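Skarow (gripper)

The Skarow is a hand-held two-finger gripper designed and built by Ayuba Ayaaba and Tullio Grasso at Ranero, a shared workshop whose members had until then mostly made bookshelves. It is used to record a person handling household cloth, so that a robot arm may later attempt the same. The arm, known as Testa, remains unfinished.

History

Work began in June, after Grasso proposed a machine that would fold laundry and Ayaaba pointed out that neither of them folded laundry. The first version had a single moving finger and could hold a tea towel provided the tea towel was willing. It was abandoned after 30 attempts. The second has two moving fingers, and was entered in the workshop's log on November 3, 2020 under the heading "less bad".

Design

The body is black plastic, with two broad outer arms and a pair of narrow fingers that close at the centre. Openings in the outer arms save material, which the builders describe as a structural decision. Blue pads line the gripping faces. Their colour has no technical significance and has been the subject of the project's longest meeting.

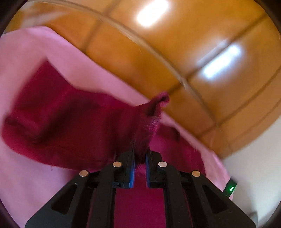 The Skarow gripping a fold of crimson cloth over a pink sheet.

Control software, called Istesov, was written by Ayaaba and stores each session as a numbered file. Renaming the files is possible but has been discouraged since Grasso tried it.

Use

An operator holds the gripper, pinches the fabric and lifts. Soft, fuzzy cloth is favoured in early sessions for its forgiving grip; fitted sheets are excluded under the project's rules. The builders set a target of 500 recordings and had made 96 when the log was last updated.

Reception

Opinion at Ranero is divided. The woodworking members have asked when the bench will be free again. A request to adapt the design for picking up dropped screws was received favourably and is listed in the log as pending, along with the arm.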